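Kudoron pauses chopstick work after gripper jaws fail to release

May 1, 2022

Kudoron has stopped part of its kitchen handling program after a fault was found in the jaws of its hand-held grippers. The company said on its website that no person was hurt.

The fault was first noticed in March, when a gripper stayed closed after the operator had let go of the trigger. Kavinda Abeysekara, who was holding the tool, reported it the same afternoon. A check of the records then showed that the jaws had released late in 14 of 643 trials with thin objects.

"With a cup or a bowl we never saw it," said Piyumi Begum, who leads the testing. "A chopstick is narrow, so the jaws close almost completely, and in this position the return spring is at its weakest."

The springs came from the supplier Stuvitz. Kudoron has asked for a new batch with a stronger centre coil, and Stuvitz has agreed to pay for the replacement. Some 1650 springs must be changed in total, including those already in storage.

Sunil Bepari, the safety officer, said that a late release is a small matter with a wooden stick but could be serious with a knife. For this reason all work with blades is also suspended – even on the tools which passed the check.
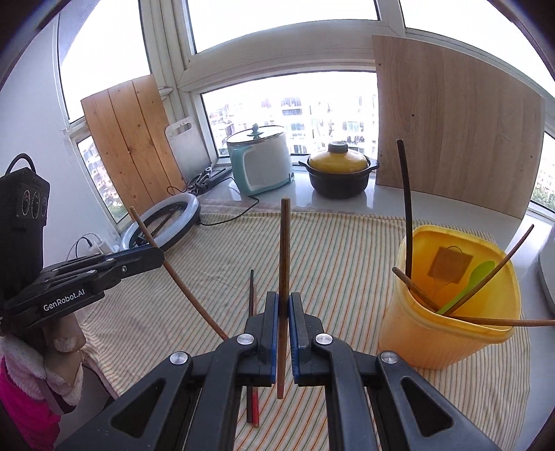
Operators may continue with large utensils and containers, but they must test the jaws by hand before each session and write the result in the logbook. Any tool that sticks even one time is to be labelled and sent back to the workshop.

Dinesh Hettiarachchi, who manages the workshop, expects the first repaired tools in two weeks. The full program will start again only when each of them has completed 579 openings without delay. Results will be published on the same page.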